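たたむ手つきを眺める午後　クリーニング店主ロスヴィータ・レーナーさんに聞く

駅から坂を上がって9分ほど歩くと、クリブブリッジ通りの角に小さな店があります。引き戸を開けたとたん、アイロンの蒸気と石けんの匂いがふわっと来て、それだけでもう、来てよかったなあと思ってしまいました。店主のロスヴィータ・レーナーさんは、この町で洗濯の仕事を20年続けてきた方です。お茶をいただきながら、今日は「洗ったあと」の話をじっくりうかがいました。

「みなさん、しみ抜きのことはよく聞いてくださるんですよ。でも、たたみ方となると、急に恥ずかしそうになさるの。うちはぐちゃぐちゃで、なんて」

レーナーさんはそう言って笑います。笑うと肩まで揺れる方で、こちらもつられて笑ってしまいます。

とりわけ話がはずんだのは、ズボンでした。シャツには襟があり、タオルには四つの角があるけれど、ズボンは二股に分かれているぶん、置いた時点でもう好き勝手な方向を向いている、というのです。

「まず長く寝かせてあげるんです。腰のほうと裾のほう、両方が台に乗るように。それから股のところを見る。あそこに布がたまるでしょう。たまったまま折ると、あとで必ずふくらみます。手のひらで外へ逃がしてから、脚と脚を重ねる。急がないこと。私は若いころ急いでばかりで、母に何度もやり直しをさせられましたよ」

綾織りの生地は、指でつまむと斜めの畝がよく見えるのだそうです。「あの畝を見るのが好きでね」と、レーナーさんは手元の布をきゅっと寄せてみせてくれました。つまんだところから、ひだが何本も走ります。濃いピンクのような強い色だと、ひだの奥が深い赤に沈んで、それはもうきれいなんですよ、と話が止まりません。

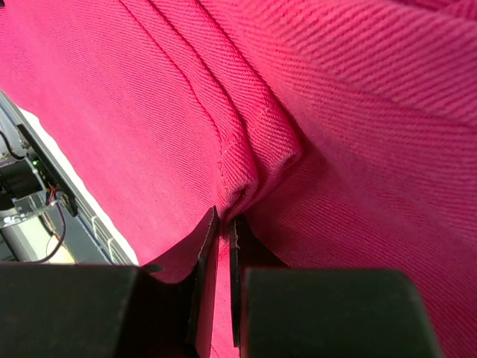
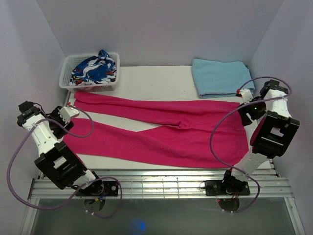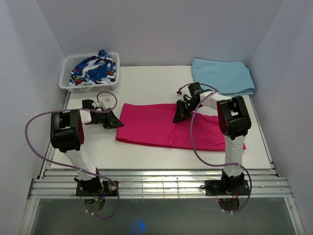 濃いピンクの綾織りの生地（1枚目）、脚を左に伸ばして寝かせたズボン（2枚目）、横長にたたんだ濃いピンクの布（3枚目）。

台の上の置き場所についても、レーナーさんには長年の考えがあります。たたみ終えたタオルは奥の隅へ、まだのものは籠に入れて反対の隅へ。真ん中は、いま手をかけている一枚のために広くとっておく。

「籠の中はくしゃくしゃでいいんです。柄ものなんか、山になっているほうがかえって楽しそうじゃありませんか。順番が来たら出してあげればいいんですから」

タオルの角はぴったり合わせますか、とたずねると、少し考えてから首を横に振られました。

「お客さまのものは合わせます。自分のうちのは、まあ、だいたい。やわらかいものですからね、縁が少しうねっているくらいが使うときに気持ちいいんですよ」

この店には、以前一緒に働いていたムワジュマ・シェムウェタさんも時々顔を出すそうです。シェムウェタさんはズボンを縦に細くたたむ派、レーナーさんは横長に平らにする派。引き出しに立てるなら細いほう、棚に積むなら平らなほうがいいというところまでは意見が合うのに、では旅行かばんならどちらか、となると決着がつかず、夕方までしゃべってしまったこともあるとか。

毎月開いているたたみ方の会は、次が2019年7月27日。持ち物は、家でいちばんたたみにくい服を一枚だけ。前の回ではフードつきの上着が重なって、みなさんで大笑いになったそうです。

「上手にならなくてもいいから、座っておしゃべりしながらやりましょうって、いつもお誘いするんです。お茶もありますし」

帰りぎわ、わたしの鞄からのぞいていた手ぬぐいを、レーナーさんがすっと取って、三つに折って返してくださいました。お茶のおかわりまでいただいて、外に出たころには坂の街灯がともっていました。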